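October, evening

Spent most of today on the equipment budget and I am still not happy with it. The grant leaves us 800 dollars of slack once the two big purchases go through, and I know from last year that slack has a way of going on freight.

The question is whether we order the Pudiditz arms now or keep going in simulation until the new financial year. Güven Keskin wants them now. His argument is that the quote is only good for 30 days and the Clurnar people have already put their prices up once. Mine is that we don't yet have a bench to bolt them to, and the electrician hasn't been back about the second circuit. We had this out over lunch and neither of us moved much.

After lunch I sat down with the sim to settle at least the gripper question. The quote lists the grippers as a separate line, and a spare pair costs nearly as much as a decent workstation. I kept the counter setup from last week, with the egg, the little potted plant, the vase and the cup, and saved a couple of views to put beside the quote.
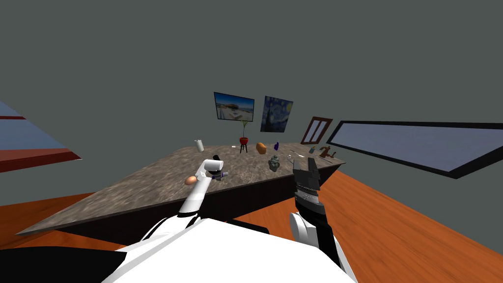
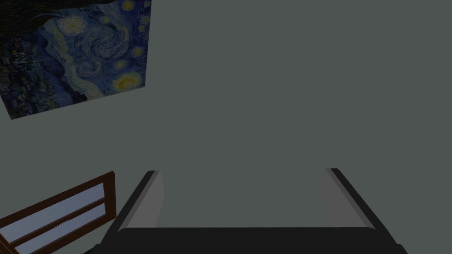
My feeling is that we can get by with one spare and not two. The fingers are the part that will wear, and Lesis sells those on their own in packets, so there's no sense paying for a whole second assembly to sit in a cupboard. I've changed the line and written a note beside it so I remember why when somebody asks me in the autumn.

Other things on the sheet. The mount plates I had down as a guess, and the guess was low. The Ko controller needs its own licence for each arm, which I had missed completely — it was in the fine print on page 31. That ate nearly everything I'd saved on the grippers. Güven thinks they'll do a discount if we ask. I'll ask, but I'm not putting a discount in the budget before I have it in writing.

I also haven't allowed anything for a proper benchtop. The colour of it matters more than I thought, because a busy pattern gives the vision side trouble and I'd like to pick something plain. Called the joinery place and got a recording.

Travel is down to a single trip. Training from the supplier is 40 minutes by video, so nobody has to fly anywhere for that, and I took the second fare out.

Tomorrow: ring Clurnar about whether they'll hold the price past the deadline, find out who signs for anything over the limit while the head of school is on leave, measure the doorway. The crates are wider than I'd assumed and I don't want to be taking a door off its hinges with a courier standing there.

Left at half past six. Picked up milk and a loaf on the way home and forgot the dishwashing liquid again.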